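Print | E-mail this message

Re: [leveo-users] upgrade leaves old service behind
From: Kirsten Ásgeirsdóttir

Gerasimos Pappas wrote:
> Went from Leveo 2 to 4, old scheduler still starts at boot.
> Safe to delete?

Yes, but stop it first. Then the folder, then teh registry key. Keep the licence file. Did ours last night, freed some 800 MB. Rebooted, all fine.

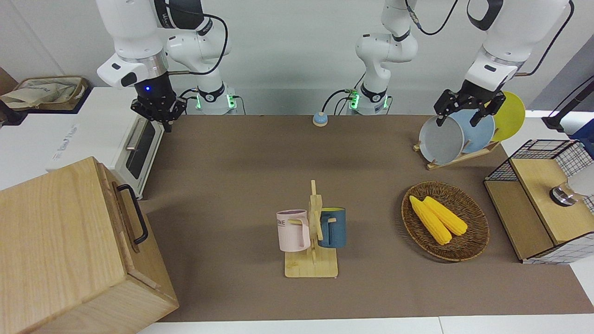

Does the report database need moving too?
Leave it where it is, the new version picks up the old path.

Kirsten

Contact list owner | © Bendach | Back to top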